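3.2 Sorting by bin at the shared bench

The storage of small laboratory ware is a subject on which a good deal of kitchen-table wisdom exists and rather little has been written down, and we came to it by way of our own untidy bench. The teaching laboratory at Brornitz has one long speckled gray tabletop that every group uses in turn, and by October of the first year the drawers beneath it had become the sort of place where a stopper goes in and is never seen again. The drawer system had been bought from Bosen as a set, with molded inserts for each kind of item, and we should say in fairness that it worked very nicely for as long as people remembered which insert was which. The trouble was that a student in the middle of washing up, with wet gloves and a bus to catch, did not stop to find the right insert.

We therefore moved to open plastic bins in two colors, pink and light blue, set directly on the tabletop and touching one another, so that a person standing at the bench could see into all of them at once. The rule we posted was deliberately loose. Glassware was to go in pink. Wire stands, brushes and other supports or cleaning tools were to go in light blue. Thermometers were to go back in their own sleeves at the end of the session, and small caps and tubing could wait on the tabletop until last. Anything the rule did not mention was left to the good sense of whoever was holding it, and we were curious to see what that good sense would come up with.

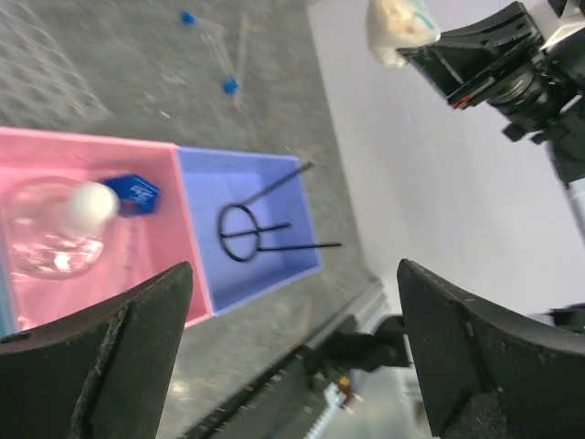

Figure 4. Pink and lavender-blue bins side by side during a sorting session. The pink bin holds a clear flask, a white ball and a blue cube; a black wire stand lies in the bin beside it, and two blue caps on clear tubes are on the tabletop.

We logged 476 placements over the term, of which 431 followed the posted rule. That was a happier result than we had expected, and it was reached without any training beyond a sheet of paper taped to the wall. The remaining placements interested us more than the successes did, and we went through them one at a time over several pots of coffee. Very few were careless. Most involved objects the rule had left out, such as balls, cubes and other odds and ends that drift into a teaching laboratory from demonstrations and never quite leave, and these tended to end up with the glassware. When we asked, students told us that pink was "the bin for things," and blue was "the bin for gear," a distinction we had never made but which we found we understood perfectly well.

Long items brought a difficulty of their own. A ring stand with legs does not lie politely in a shallow bin, and a leg that pokes out over the rim is an invitation to a passing sleeve. We tried turning the stands so that the ring went in first, and we tried deeper bins on loan from Aubert, which swallowed the stands whole but hid the smaller brushes at the bottom. In the end we went back to the shallow ones. People seemed to prefer seeing everything, even at the price of a little sprawl, and we have come around to their view.

Thermometers deserve a few words to themselves. They are the items students are most nervous about, and with good cause, for a glass rod that rolls off a tabletop is a sad sound in any laboratory. We had supposed that they would be put away first, while everybody was fresh, but the log shows that they were usually left until near the end, when the bench had been cleared enough to give them room.

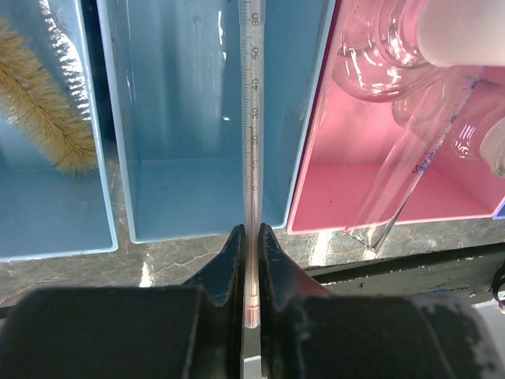

The question of the empty bin came up again and again in our discussions. Our first plan had been to give every bin a job, and a bin with nothing in it looked to us like wasted bench. The students disagreed, and they used any vacant bin as a resting place while they made up their minds, often moving an item into it and out again within the same minute. We removed the spare bin for 9 sessions to see what would happen. Undecided items spread over the tabletop, clearing up felt slower to everyone involved, and the spare was asked for by name (it had by then acquired one, "the porch"). We put it back.

Brushes gave us the least trouble of all. They went into light blue nearly every time, whatever the color or stiffness of the bristles, and were easily found again by the next group. The labels we had ordered from Brolteck for the brush bin were never taken out of their envelope.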